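Velvet tub chair for a reading corner - worth it or will I regret it?

Home & Comfort Forum > Living Rooms > Seating

Page 1 of 1

marigold_porch
Posted 1 August 2018

Hello everyone, long-time reader and a very occasional poster, so please be gentle with me. We moved our youngest out in the spring (she's fine, she's thrilled, I'm the one who cried in the parking lot) and her old room is slowly turning into a reading room. I have the shelves, I have the lamp, I have a rug my sister swore she didn't want back. What I don't have is a chair.

I've had my heart set on one of those round tub chairs in velvet for the longest time, ever since I sat in one in a hotel lobby and nearly missed my own dinner. The one I like best is called the Lins and it's $595, which made me swallow hard. There's a smaller one, the Vellaler, for $500. My husband thinks I should get a proper wingback like his mother had and be done with it.

So my questions are these. Are tub chairs really comfortable for two hours with a book, or only for twenty minutes with a drink? And does velvet hold up? We have one elderly cat who mostly sleeps and sheds.

Thank you in advance, you're always so kind here.

tobys_mom
Reply

Oh, congratulations on the room! I turned my son's room into a sewing room and it took me a whole year to stop calling it his room, so give yourself time.

I've had a velvet chair for six years and I would buy it again tomorrow. Velvet is much tougher than people think. Our cat ignores it completely because there are no loops for her claws to catch in, whereas she destroyed a tweed loveseat in one winter. The hair does show, I won't pretend otherwise, but a damp rubber glove takes it off in a minute or two.

Old Hickory
Reply

I'm going to be the grump here, and I hope you'll forgive me. I reupholstered furniture for a good part of my working life and I would not pick a tub chair for reading. The back is low on most of them, so there's nowhere to put your head. You end up scooting forward and slumping, and after an hour your neck lets you know about it. Your husband has a point about the wingback.

If you're tall this goes double. How tall are you?

marigold_porch
Reply

Five foot three in thick socks! And please don't encourage him, he's already printed out a picture of a wingback and left it on the kitchen table.

juniper.lane
Reply

At five three I think you'll be just fine. I'm five four and my tub chair comes up high enough behind me that I can lean my head back if I slide down a little. What I love is the way it holds you on both sides. I sit sort of sideways with my legs over one arm, which my mother would have hated, and I've finished many a long book that way. You can't do that in a wingback - or you can, but you'll have a wooden edge under your knees.

The one thing I'd watch is the depth of the seat. Mine is a Zirkier and the seat is quite deep, so I keep a small pillow behind my lower back. Without it my feet don't sit flat on the floor.

Old Hickory
Reply

Needing a pillow to make a chair fit is my whole argument, juniper, with respect.

juniper.lane
Reply

I need a pillow in every chair ever made, including my car, so I don't hold it against this one!

grey_rey
Reply

Gaëtan Rey here, some of you know me from the lamp thread that went on forever. I wanted to say something on the velvet question, as I went through three shops and a great many fabric swatches before I settled.

There are a lot of things sold as velvet now. Cotton velvet is lovely and soft and it marks easily. Polyester velvet is more forgiving, you can wipe most things off it, and it comes in at a much better price. Then there are the suede-type fabrics, which look very much like velvet across a room and feel a bit drier under your hand. Ask which one you're getting, and ask for a swatch you can take home and be mean to. Spill some coffee on it. Let the cat sit on it.

Color matters more than I expected too. I wanted navy, and I'm so glad my wife talked me out of it, as our neighbors have navy and every crumb and thread shows up like stars. The dusty pinks and soft browns hide a lot. And since the nap goes light and dark depending on which way it's been brushed, you'll see patches where people have leaned. I find that friendly, my wife finds it maddening and goes over the chair with her palm every evening.

For the color and the shape I mean, it's this sort of thing, with the soft pleats running down the inside of the back:

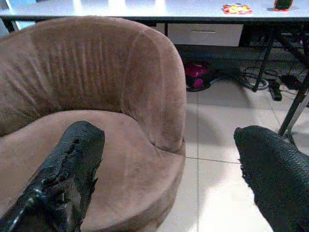 Things to check in the shop before you pay

I made this list for my brother-in-law and he says it saved him from a bad sofa, so I'm passing it along.

Sit in it for as long as the salesperson can stand. Bring your book. I read most of a chapter in one shop and they offered me a coffee, so it can go quite well.

Press down hard in the middle of the seat and then near the front edge. If you can feel the frame through the front, the backs of your legs will feel it every night.

Run your hand along the top rim of the back. It should be padded all the way around, because your elbow will end up there whether you plan it or not.

Look into the crease where the seat meets the back. If the cushion lifts out, you can vacuum down there. If it doesn't, you'll want a good crevice tool, and you'll want to find out how deep that gap goes before you lose a pair of glasses in it.

Measure your doorway. Round chairs don't tip and turn the way a square one does. Ours got stuck in the hall and stayed there through lunch.

tobys_mom
Reply

The glasses! I lost a library card in mine and paid for a new one before I found it.

Gaëtan, I do have to disagree with you about polyester being more forgiving. I had a polyester one in the den and it was a magnet for lint, and in dry weather it gave everybody a little shock. The cotton has been much nicer to live with, marks and all. I steam it lightly (holding the steamer well away) and brush it up with a soft clothes brush and it comes back beautifully.

grey_rey
Reply

I'll give you the shocks. December in our house is a lively time of year.

Old Hickory
Reply

Agree with tobys_mom on the cotton, for once I'm on the side of the pretty option. But please test the steamer somewhere out of sight first. Some of the suede types will water-spot and you will never get it out. I've had customers cry in my shop over it, and I didn't have much to offer them but a tissue.

I'd also say, marigold, that $595 is not a crazy price for a chair if the frame is solid. Turn it over. If the shop won't let you turn it over, find another shop.

penny_for_scale
Reply

Popping in to say that there's a place called Raken two towns over from us that sells last year's floor models, and I got a tub chair there for $50 off along with free delivery. It had a faint mark on the back, and the back is against a wall, so who is ever going to see it but the spiders? It might be worth asking your own store what they do with theirs.

Also, I'm 55 and getting up out of a low seat is not what it used to be. Try standing up out of it without using your hands! I skipped right past a gorgeous one because I had to rock twice to get out of it.

marigold_porch
Reply

You are all so generous, I've been reading these out loud at the breakfast table. I had not thought about the getting-up part at all, and I'm a little older than you, Penny, so that goes to the top of my list.

I think I've ruled out the Vellaler. I went back yesterday and the rim is thin and hard just where my elbow goes, exactly as Gaëtan said. The Lins I could get out of without any rocking. The saleslady thinks the velvet is cotton but wasn't certain, so she's calling the maker for me and putting a swatch in the mail.

My husband came along and sat in it "to be fair," and then sat in it some more. He still says his head needs somewhere to go. He's six foot one, so Old Hickory, you may have him as a member of your club.

Old Hickory
Reply

He's welcome. Buy him the wingback for the other side of the lamp.

juniper.lane
Reply

Two chairs! Then you'll need a footstool, and that's a whole other thread. Please tell us what the cat does to the swatch.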